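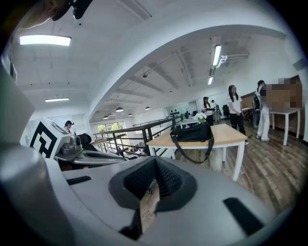
Flitska wrote back first and asked whether my left gripper loses tracking all the time or only when I turn my wrist in, so let me put the whole thing in one place. I run a pair of hand-held grippers with marker cubes. The left one drops out at certain angles, and my last take lost 151 frames out of 1087! The right one is fine. I've already redone the calibration 2 times and swapped the USB cables. What should I look at next?

Romaniuk
Clean the cube. Seriously, finger grease on the black squares did it for me.

Gavach
I had this for most of December and it drove me nuts. Mine was a loose cube mount, so grab the cube and see if it wiggles (snug the screws up, but go easy, the threads strip). Then do a slow test with something big and dark that stays put. A black bag lying flat on a light table is great for it, one gripper at each lower corner, and check that the little green light on each cube stays on while you roll your wrists. If the light holds and you still lose frames, look at the printed faces for glare. I went from 429 bad frames down to almost none after reprinting mine on matte paper.

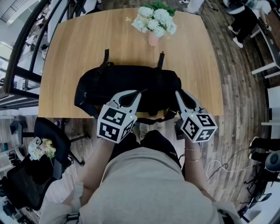
Bedbridge
Rubber pads are worth a look too while you have the screwdriver out. If one has crept forward, you end up twisting your wrist to get a decent pinch, and that turns the cube away from the camera. I line mine up by resting both pairs of white fingers against the front of a bag like Gavach says, with the tips angled in, and comparing left to right. Takes a minute. Redo the calibration afterward!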